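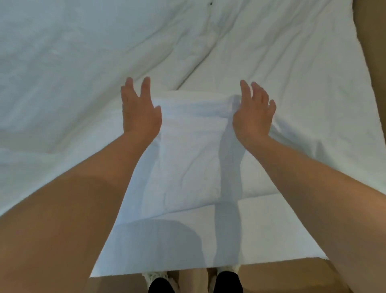
A white towel, folded on the bed

The Elleris Bath Towel
Sold singly or in sets of 7
Colors: White, Oatmeal, Slate

We have been selling towels at Pugh for a good long while now, and if there is one thing our customers write to us about more than any other, it's how hard it is to find a plain, thick towel that dries you properly and doesn't turn into a board after one winter of washing. We hear you! We had the same trouble at home, and the Elleris is what came of it.

It's all cotton, with a loop on both sides, so there is no "wrong" side to grab when you're dripping on the mat with soap in your eyes. Kanchan Solanki, our buyer, went through more samples than she would probably like to remember before settling on this weave. The early ones were lovely and soft on the shelf but just pushed the water around (you know the kind). The one we kept has a slightly longer loop and a looser twist, and it drinks up water from the very first week, though it does get better after three or four washes.

The edges are double stitched and there's a hanging loop sewn into one long side. It used to be on the short side. So many of you asked us to move it that we did, last November, and we think you were right.

What's in the set
Two bath towels, two hand towels and three washcloths, all in the same color. If you'd like to mix colors, put a note in the box at checkout and we'll pick the set by hand for you. It adds a day, sometimes two.

Washing and drying
Please wash them once before you use them, on warm, with nothing else in the machine. A new cotton towel sheds a bit of fluff and it will find your black pants if you let it. After that, warm or hot is fine. Go easy on the soap, and skip the fabric softener altogether, as it coats the loops. Tumble dry on medium or hang them on the line, and give them a good hard shake first. Slate should be washed with dark things for the first few goes. If a loop gets pulled, snip it off level with scissors and the rest will stay put.

Folding and storing
A towel this thick takes up room, and we get asked about it a lot. On a normal closet shelf, thirds lengthwise and then in half works nicely. For an open shelf or a basket, roll it up from the short end. A bed is a much better place to do all this than the top of the dryer, by the way, and a lot kinder to your back.

Customer notes
"Bought the white for the guest room at our place in Gerkthorpe and ended up going back for Oatmeal for ourselves. Heavier than I expected when wet, so get a sturdy rail." Elis Eynon

Goes well with
The Jornolum bath mat, in the same three colors
Elleris robe, white only

Stock and delivery
Item number 461. White and Oatmeal are in stock and go out the next working day. Slate is sold out just now and will be back on 6th August. You can order it today and we'll hold one for you; your card won't be charged until it's packed. Unwashed towels can come back to us for a full refund.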